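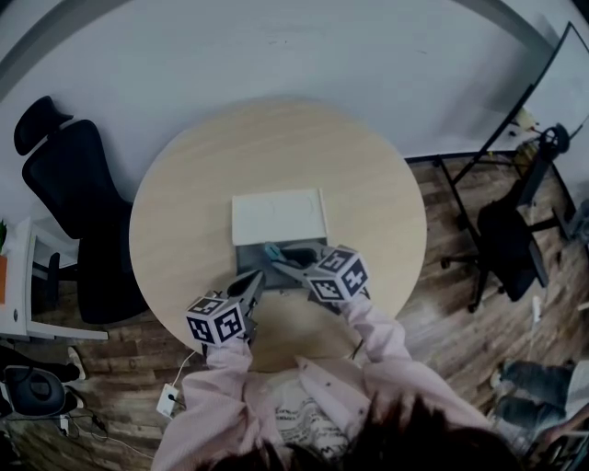
4.3 Setting out the sorting table

The Flollari small-parts set is used at a round table with a plain top. Allow a clear space of 300 mm between the back of the table and the wall.

1. Wipe the table top with a dry cloth. Do not use solvent cleaners on wood-grain finishes.

2. Lay the white board flat in the middle of the table. Check that it does not rock. If it does, turn it end for end and check again.

3. Place the dark grey tray directly in front of the board, on the side nearest the person sorting. The long sides of the tray and board should be parallel.

4. Put the first part in the tray, toward the left end. Parts are handled one at a time.

5. Move chairs back from the working side. The person sorting stands for this task.

Note: The tray is shallow. Parts taller than 18 mm will sit above the rim and must go in the deep tray (Positz insert, ordered separately).

Note: Small teal parts are easy to see against the dark grey tray. For dark parts, line the tray with the white sheet from the accessory pouch.

CAUTION: Keep cables clear of the tray and away from the feet. A cable hanging over the near edge of the table can catch on a sleeve.

CAUTION: Do not lean on the board. Maximum load is 20 N at any corner.

4.4 Clearing the table

1. Take all parts out of the tray before lifting it.

2. Lift the tray with both hands, then the board.

3. Store the board flat. Boards stored on edge may warp and should be replaced (part no. 49).

Section revised 2021-11-19, Y. Shukla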